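Bench notebook – small parts sorting, returns from Plevow
Friday, January. Started 9.30 after the floor was swept.

Two cartons of mixed returns came over from the Plevow store before Christmas and have been under the bench ever since. Contents: solenoids, short wire looms, offcuts, a few labelled electronic bits, most of it out of bags. Job is to get everything into trays by type, test what is worth testing, and scrap the rest before the Bumonus order is picked.

Layout is the same as last time. Steel tray in the middle for whatever is being sorted, plastic trays either side for what has been decided. Electronics and anything with a label go upper left, wire goes upper right. The lower trays take mechanical parts and scrap, and they get tipped out between batches. 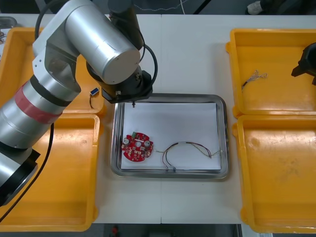
Sorting table, plastic trays either side of the steel one.

Wire first. Rule for this batch: a loom is kept if it has a connector on at least one end and the sleeve is sound. Bare bundles go to offcuts whatever their length. I tried last time to grade offcuts by gauge and it cost most of an afternoon for copper worth very little. Not repeating that.

Twisted pairs in blue and white are the commonest type. The drawing calls for the pairs to be kept twisted right up to the sleeve, then separated for termination. Several in the first carton have been pulled apart above the sleeve and wound back by hand, which you can feel as a change in pitch when you run a thumbnail down the pair. Those are rejects even where continuity is good.
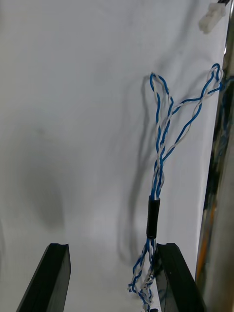 Continuity checks were done on the bench meter with the leads zeroed first. Limit set at 2 ohms end to end, which is generous for a lead this short, but the aim is to find breaks and bad crimps, and a tighter figure would only be measuring my probe pressure. Wiggle each end while reading. Two looms that passed at rest went open when flexed near the connector. Tagged and put aside for the crimp tool check.

Trays. The yellow-orange ones are from the Harju lot and have had a hard life. Scuffs and fine scratches on the floors and side walls, none of it deep enough to matter for wire, but swarf sits in the scratches and then turns up on plungers. Wiped out with isopropyl and a lint-free cloth before any solenoid went in. Dish detergent left a film last time – do not use it.

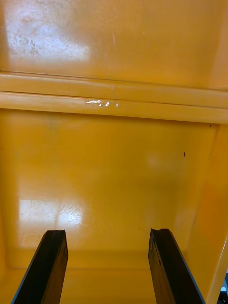 Drundstead asked whether it would be simpler to line the trays with the grey anti-static foam and throw the liners away each month, as their own bench does, and pointed out that a liner also stops round parts rolling to the corners. Fair point on the rolling. Against it, the foam sheds, and crumbs in a return spring are worse than a bit of swarf. Will try one lined tray on the next batch and compare.

Solenoids after lunch. These are the small push-pull open-frame type. Checks in order:

1. Plunger moves freely by hand through full stroke, frame held vertical, then horizontal.
2. Spring seated and not stretched. Retaining ring present.
3. Coil wrap intact.
4. Coil resistance against the sheet.
5. Pull-in on the bench supply, one second on, no longer.
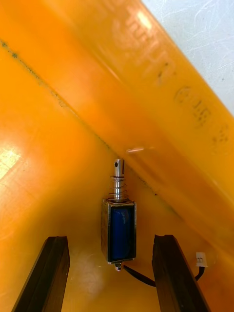 Push-pull solenoid in the tray, plunger end up.

Discolouration on the frame plates is not a reason to reject. Burrs at the plate opening are, because they score the plunger. Dress lightly with a 400 grit stick and recheck the stroke. Anything that still drags after one dressing goes to scrap.

Cycle rig is set for 3000 operations on the sample pieces. It is slow at the present duty and will run over the weekend. Supply current limit is locked, leave the knob alone.

To do: second carton not opened. Order more small zip bags, the 160 pack. Ask Plevow to bag returns by type at their end. Relabel upper left tray, the old sticker is illegible.

Small parts bench notebook | Queries to the workshop desk | Back to top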